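Frequently Asked Questions
Skustia Student Robotics Club, Clunthorpe

We receive many of the same questions every April from new students and from their parents, so I have collected the answers on this page. If your question is missing, please write to me. Jonalyn Pascual, club coordinator

Who can join the club?

Any student who is enrolled at the school can join. You do not need to know programming. About the age, we accept students from the second year and up, and the first-year students may come as visitors.

How much does it cost?

The fee is 68 dollars for one term. It covers the parts, the printing material and the snacks. The trip to the Kawaguchi Cup is paid separately, and we will tell the families the price before they must decide.

What is the project this year?

The project is called Bellix. The students teach a robot arm to do small table tasks, such as to pick up an object and put it in a tray. They first do the task themselves with a gripper held in the hand, and the camera on the gripper records it. Later the recordings are used for training the arm. One recording of one task is called an episode.

How many episodes does my team need?

Each team should have 175 good episodes before the training starts. An episode is good when it begins with the fingers open, and when the tray can be seen at the beginning. It is allowed that only a part of the tray is in view.

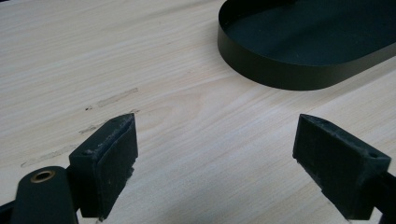
What do I do before I record?

Please follow this order:
1. Wipe the table. Gray smudges on the wood should be removed if they can be.
2. Clean the finger pads with a dry brush. The pads collect dust very easily, mostly on the upper edges.
3. Open and close the gripper a few times. If it feels stiff, tell a mentor and do not force it.
4. Put the tray in a new position for each episode.
5. Start the camera and wait two seconds before you move.

May I use water or cleaning spray on the pads?

No. Use only the dry brush from the drawer. Last year one team used a kitchen spray and the pads became slippery for a whole week.

Can I take the gripper home?

I am sorry, but no. We have only 2 grippers for all the teams. You can reserve one on the paper list beside the door. One reservation is for one hour, and if nobody comes after you, you may continue.

My episode went wrong. Should I delete it?

Please keep it and write "failed" in the log, with a short reason. Dropped objects are useful for us to look at together. Delete it only when a person's face was recorded by mistake.

How many students are in the club now?

At the moment we are 19. The teams have three or four students each. You can ask to be with a friend, and we try to make it possible.

Do parents have to help?

It is not required. We are always glad when somebody can drive to the Kawaguchi Cup or stay with us until the room closes at 6:30 p.m.

Where do I send the form?

Give the signed form to Ms. Pascual in the workshop, or leave it in the club box at the school office. Forms without a signature we have to send back.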